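搜索文件 搜索 转到文件
5月 作者:Wian Swanepoel

Kendus 礼篮商品文本数据集
说明文件(README)

一、内容

Kendus 收录礼篮和礼盒的商品页文字,共 2,235 条,来自 77 家在 Nistance 平台上开店的商家。每条对应一个商品页,包含标题、正文、内容物清单、配送说明和替换条款。鲜花单品不在收录范围内,花束只有作为礼篮的一部分出售时才会出现。

做这份数据的起因是内容物清单写法太乱。同样一罐 250 克的蜂蜜,有的商家写“蜂蜜一罐”,有的写“农家蜜(小)”,还有的只在正文里提一句“附赠甜蜜心意”,清单里找不到。买家投诉“少发”的时候,客服要先弄清楚页面到底承诺了什么。我们把页面文字和整理后的清单放在一起,方便训练抽取模型,也方便人工核对。

二、文件

listings.csv 是主表,每行一个商品页。
items.csv 是整理后的内容物,一个商品页对应多行,用 listing_id 关联。
terms.csv 是替换条款原文和标签。
changes.txt 是改动记录。

三个 csv 都是 UTF-8 编码,不带 BOM,逗号分隔,字段内的换行已换成空格。用电子表格软件直接打开可能乱码,请走“导入”并手动选编码。listing_id 前面的零不能丢,导入时把这一列设成文本。

三、主表字段

listing_id:六位编号,含前导零。
title:标题原文,未改。
body:正文原文。去掉了电话、地址和店主姓名,对应位置写 [略]。
occasion:适用场合,取值为生日、结婚、乔迁、探病、节庆。共 5 类,一个页面可以有多个值,用竖线隔开。
delivery:配送说明原文,没有就留空。
price_band:价格档,1 到 4,数字越大越贵。不提供具体价格。

occasion 是根据商家自己的写法归的。有的店几乎每个商品都写“适合各种场合”,这类记为空值,没有给它填满五类。正文里列了一长串节日的,统一归到节庆,具体节日名称可以从 body 里找。

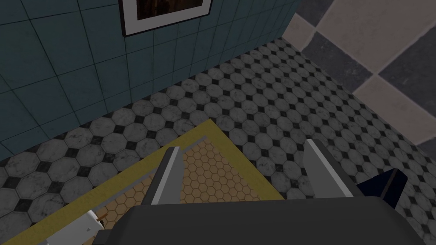 四、内容物整理规则

整理时以清单为准,清单没写、正文写了的也收,source 字段记为 body。两处都写但数量不一致的,保留两行,conflict 字段记为 1。不做判断,不猜哪一个对。

包装材料单独归类。藤篮、纸盒、玻璃纸、丝带、干草填充物都算包装,category 记为 pack。藤篮有时是卖点之一,商家会写“篮子可留作收纳”,这种情况仍然记 pack,同时 keepable 记为 1。

贺卡算内容物,不算包装。代写贺卡是服务,不进 items.csv。

重量统一换算成克,容量统一换算成毫升。写“一斤”的按 500 克算。写“一盒”“一份”而没有其他说明的,weight 留空。水果写个数的记个数,不折算重量。遇到“时令水果若干”,name 填“时令水果”,quantity 留空,vague 记为 1。

品牌名一律换成通用名称,例如某品牌夹心巧克力记为“夹心巧克力”。原文保留在 listings.csv 的 body 字段里,需要的人可以自己对照。

组合装拆开。比如“茶点三件套(红茶、饼干、果酱)”拆成三行,group 字段填同一个值。商家没写三件分别是什么的,只记一行“茶点套装”。

五、替换条款

礼篮缺货时商家通常会换货,条款写法差别很大。terms.csv 把它们分成四种标签:

same_value:换成同等价值的商品。
ask_first:换货前联系买家。
free_choice:由商家决定,不承诺价值。
none:页面上没有提到。

有些页面同时写了“同等价值”和“恕不另行通知”,标为 same_value,notice 字段记为 0。含酒的礼篮经常另有一条,说明收件地不能配送酒类时改发果汁或茶叶,这一条单独存在 alcohol_note 字段。

标签由 7 个人完成,每条至少两人看过,意见不同的交给第三人定。分歧最多的是 same_value 和 free_choice 之间,例如“将以相近商品替代”,相近指的是品类还是价格,原文看不出来。现在的做法是只要没提到价值或价格,就标 free_choice。第一版里有一部分不是这样标的,已经改过来了,改动见 changes.txt。
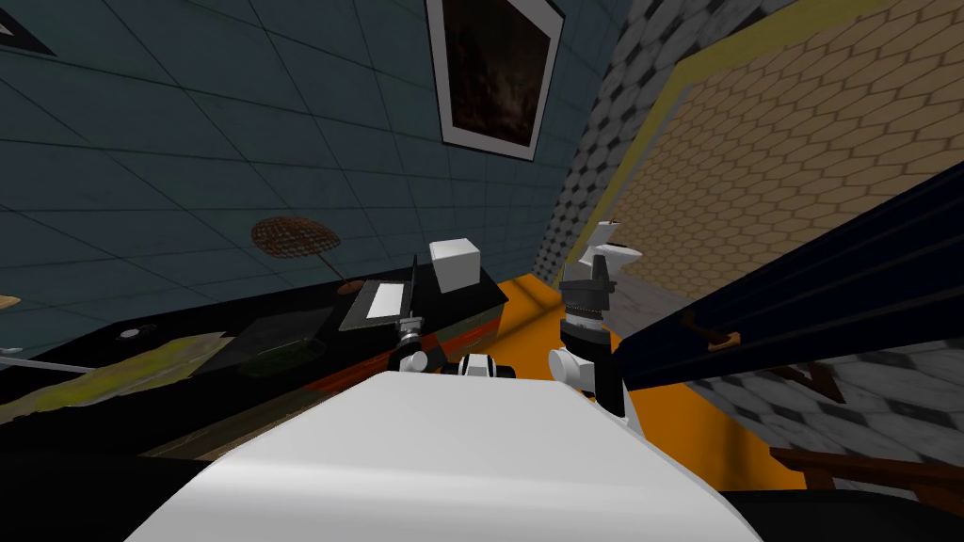
图2 深蓝灰色瓷砖墙与黑色台面,前方两条机械臂(渲染图)

六、划分

训练、验证、测试按商家划分,同一家店的商品不会出现在两个集合里。原因很简单,多数店会复制自己的模板,随机划分时测试分数高得没有参考价值。Callon 一家供货的店铺有好几个,文案几乎一样,也按同一家处理,全部放在训练集。

split 字段在 listings.csv 最后一列,取值 train、dev、test。请不要自行重新随机划分后与其他人的结果比较。

七、已知问题

1. 节庆类偏多。采集时正好赶上商家上新节日礼盒,探病类明显偏少,而且大多是果篮。
2. Adams 地区的商家占比高,配送说明里“当日达”“下午两点前下单”一类的写法因此也多,不能代表别处。
3. 部分标题是机器翻译过来的,语句不通,例如把丝带译成“弓”。原样保留。
4. 同一商品换季改名后重新上架,可能有近似重复。完全相同的已经删掉,改过几个字的没有处理。
5. keepable 字段标得偏保守,只有商家明说可以留用才记 1。
6. 保质期没有单独整理。body 里有,写法有“三个月”“见包装”“尽快食用”等。

八、适用与不适用

可以用来做内容物抽取、条款分类、页面与发货清单的核对,也可以用来研究礼品文案。不建议拿来估计市场价格,price_band 太粗,而且没有记录促销。不要用 body 生成新的商品文案后直接上架,里面有不少商家夸大的说法,例如“收到的人一定会落泪”,我们没有清理。

涉及过敏原的用途请格外小心。坚果、乳制品、麸质都没有标注,清单里写“什锦饼干”的,成分无从知道。

九、使用许可与引用

商家文字经 Nistance 上的店主同意后收录,限研究和内部测试使用,不得转售。店主要求撤下的,会在下一版删除对应 listing_id,编号不再重新使用。下载过旧版的请按 changes.txt 同步删除。

引用时写数据集名称 Kendus 和版本号即可,不必列出所有标注人员。

十、反馈

发现清单与原文不符,请提交 issue,写明 listing_id、出错字段和原文片段。一次可以报多条,放在同一个 issue 里。重量换算的错误优先处理,其余按提交顺序来。改 csv 的合并请求也收,请不要用电子表格软件另存,前导零会丢,引号也会变。

下一版准备补探病类和乔迁类,暂时没有加图片的计划。

维护:Wian Swanepoel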